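16/09/2023

Gripper day again. I came in with a plan, written on the back of the Eswood packing slip, and by lunch the plan had coffee on it and one line crossed out.

The question is simple enough. We have the Narkura two-finger, which came with the arm and which everybody calls "the good one" on no evidence, and we have the Eswood, which cost a third as much and sounds like a stapler. Bultberg want to know which to put on their sorting line. They would like the answer to be the Eswood. I would like the answer to be whichever one lets me stop changing gripper mounts, a job involving four screws, three of which are reachable by a human hand.

Morning was the Eswood. Homed it, it homed somewhere else, homed it again. The driver reports finger position in a unit the manual calls "steps" and the code calls "counts," and these differ by a factor I worked out in July and failed to write down. Worked it out again. Wrote it down this time, on the packing slip, under the coffee.

After that it behaved. On the hard blocks it closes square and fast and I have no complaints. On anything soft it has two moods. Either it stops at first contact and picks up air, or it keeps going with real conviction until the current limit trips. I lowered the limit to 200 milliamps and it got politer but started dropping things halfway over the bin. Raised it a bit. Conviction returned. I spent an hour going up and down like this, a grown adult adjusting a number, and ended up very near where I began.

Swapped over before lunch. Dropped the unreachable screw. Found it in my shoe, eventually, having walked to the supply cupboard and back on it.

The Narkura is smoother, I'll give it that. It has force feedback that you can read, and the readings even mean something, in the sense that they go up when it squeezes harder. The trouble is the Cárdenas controller, which polls it so slowly that by the time the force arrives the fingers have already made up their minds. You end up tuning for what the gripper was feeling a moment ago. I've had meetings like that.

I wrote to Cárdenas support about the polling rate. The reply came inside an hour, very friendly, and asked whether I had tried version 17 of the firmware. I am on 18. I told them so. They are looking into it.

The afternoon was for the wrist camera and the pink squeeze toys, which are my favorite part of the test set and the worst part of my results. They're round where you want flat and they have a fin where you want nothing. Come down in the wrong orientation and a finger lands on the fin, the toy rolls, and you've moved your target with great precision. When several of them are side by side the detector also likes to draw one generous box around two toys and hand me the middle, where there is no toy to speak of.
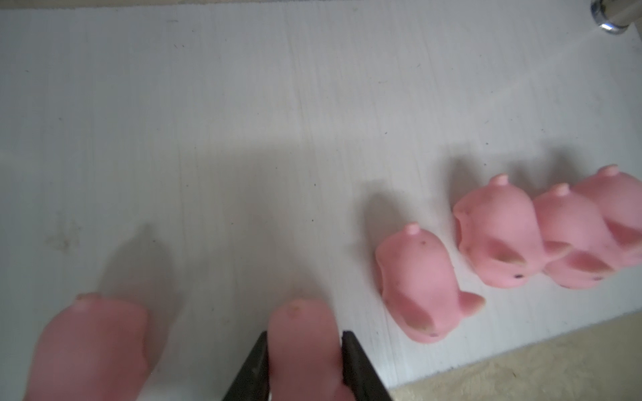 I did try spreading them out, and of course everything works when they're spread out. But Bultberg's stuff will not come down the belt with manners, so I've left the touching ones in the test and will take the lower score. What helped a little was making the approach narrower, opening the fingers only slightly wider than the toy instead of all the way. Fully open, a finger comes down on the neighbor. The Narkura can hold a part-open width without drifting. The Eswood can hold one too, if you ask it twice.

The log folder is up to 2,943 files. I meant to delete the ones from before the camera got re-aimed, then found that the file names don't say which those are, so they are all staying, like guests.

So far I'd say Narkura for soft, Eswood for hard, which is exactly what Bultberg don't want to hear, having one arm. The draft report says "further testing is recommended," a sentence I've typed so often that the editor now finishes it for me.

Still to do: put the Eswood back on and run it with the narrow approach, to be fair to it. Buy spare M3 screws. Wipe down the toys and the board, both of which are getting grubby. Copy the steps-to-counts number somewhere that isn't a packing slip.

Left the Narkura on overnight. Couldn't face the fourth screw.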